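Jun 18, 2024

Dye kitchen, second go at the husk and onion skin bath. Liette had the big pot on before I got in, bless her, so the skins had already been simmering a good while and the whole room smelled like soup. 292 g of dry skins this time and I left the husks out till the end, as Jocelyn keeps telling me to.

Wool went in at four skeins, all alum mordanted last week. Two came out a lovely brassy gold and two have gone that dull mustard again! Same pot, same time, same yarn (the Nonetti stuff, undyed). I wonder if I rinsed the second pair in the hard water from the yard tap – must ask Orhun which one he filled the buckets from.
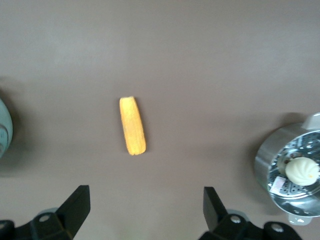

Corn on the cob, short piece. Yellow I'd like to get to.

Tried a dip in the iron afterwpot with an offcut and it went olive almost straight away, really rather nice, though Francine says it looks like army socks. Keeping it anyway, pinned to page 2 of the swatch book.

To do: order more alum, wash the sieve properly, label the jars. Light test strips are on the windowsill till December, please don't move them.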